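Gradov Shop Scheduler
Job scheduling and stock tracking for small manufacturers
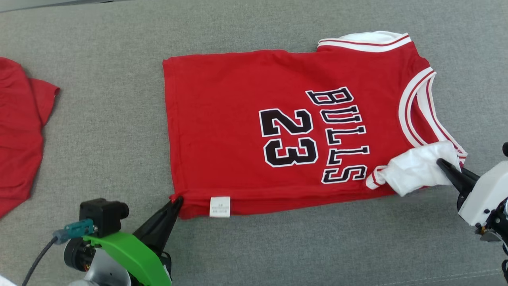

Gradov Shop Scheduler puts work orders, machine time and raw stock on one screen. It is built for shops with 2 to 30 machines that have outgrown a whiteboard or a shared spreadsheet.

Planners drag a job to a machine and the due dates behind it move to match. If stock is short, the job is flagged before it is released to the floor. Operators clock on and off each step from a tablet or a barcode reader.

What you get
Work order and routing records
Stock levels by bin, with reorder points
Late job report, sent by email each morning
Export to Duda accounting — other packages by CSV file

Setup
Most shops are running within 12 working days. Refugio Cuautle's team loads your part list and routings, then trains planners and operators on site or by phone. The server edition needs a Windows machine on your own network. A hosted edition is run from our Gurdale office.

Support
Phone and email support is included in the first year. Renewals are billed every August.

For a price or a demo, contact Trinity Thibodeaux in sales. Please have your machine count and number of planners ready.

Page updated 2020-03-22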